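4.2 Rules for two-arm handling of packed electronics

The recording protocol was written before the first arm was switched on, and it was changed two times after that. The version described in this section is the one dated Aug 4, 2021, which was used for all 300 episodes of the packing task at the Haddad site. Earlier episodes were not included in the analysis, as the operators at that time followed different rules about the grip.

The first group of rules concerns the object. A laptop must be in its sleeve before any gripper touches it, and the sleeve must not be closed with tape. When a foam sheet is used, it stays together with the sleeve during the whole episode. Both grippers must have padded fingers. If the padding shows a cut, the episode is stopped and the fingers are changed, also when the cut is far from the contact area.
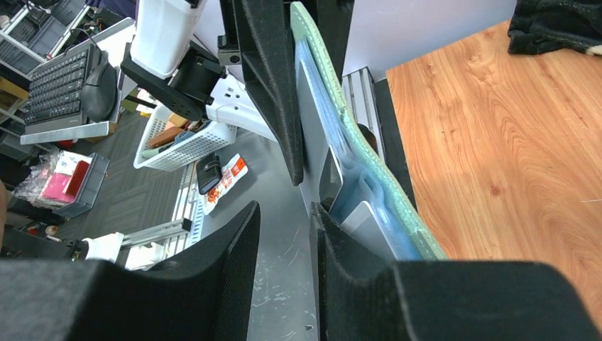 The second group concerns the transfer between the arms. We require that the receiving gripper is in contact with the package before the giving gripper starts to open. The package is kept over the table during the transfer, and the operator is not allowed to move it over the floor. In the first version of the protocol we permitted a transfer at any place inside the common reach of the arms. Shoshana Okafor proposed the present restriction after a review of 50 trial episodes, in which the operators had chosen very different places and the results were difficult to compare.

Figure 4. Two-arm handling of a laptop in a blue translucent sleeve, with a pale green foam sheet along one side. View from the wrist of the robot.

The third group of rules is about the work area. We did not ask the sites to remove daily objects from the table or from the neighboring shelves. Such objects may remain, but they must not be moved by a person while an episode is recorded. The Clirnmont guideline, on which our protocol is partly based, is more strict in this point and demands a clean surface. We consider this demand suitable for acceptance tests, but less suitable for training data.

Each episode was checked against the rules by a second person who did not operate the arms. Disagreements were decided by Kojo Aryee. The form used for this check is given in Appendix B.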